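Vulden Thrift & Swap: Your Questions

How do I get a table at the December swap?
Just email me! Tables are free, and I hand them out in the order the emails come in. Last year I had a waiting list by lunchtime, so don't sit on it.
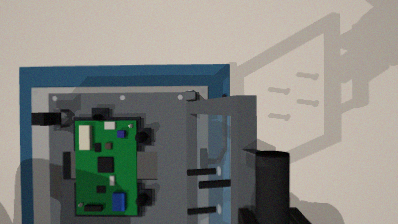
If you only have one box of stuff, ask to share. I'm happy to pair people up, and you'll have company when it gets slow after 3.

What can't I bring?
No mattresses, no car seats, no open makeup. Books are fine -- I've bought far too many myself.

Where do I park?
Behind Bayram Bakery on Drendmont Road. The front lot is for unloading only, and please move your car once you're done (the bakery needs it for deliveries).

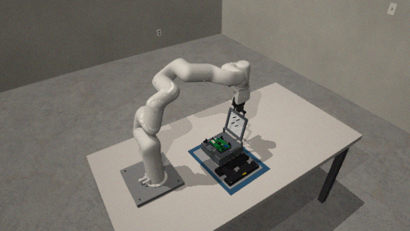

Image credit: Useo

Can I haggle?
Yes, please do! Most sellers would love to go home with an empty trunk. I'd be gentle with the kids' tables, though.

Do you take cards?
I don't handle any of the money, so it's up to each seller. Bring small bills.
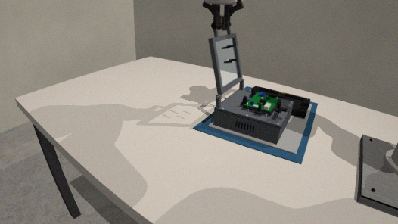
Alper Gündoğdu: Could you add something about dogs? I left mine at home last time and then saw two inside.

Good point, Alper. Dogs on a short leash are welcome, except near the food tables.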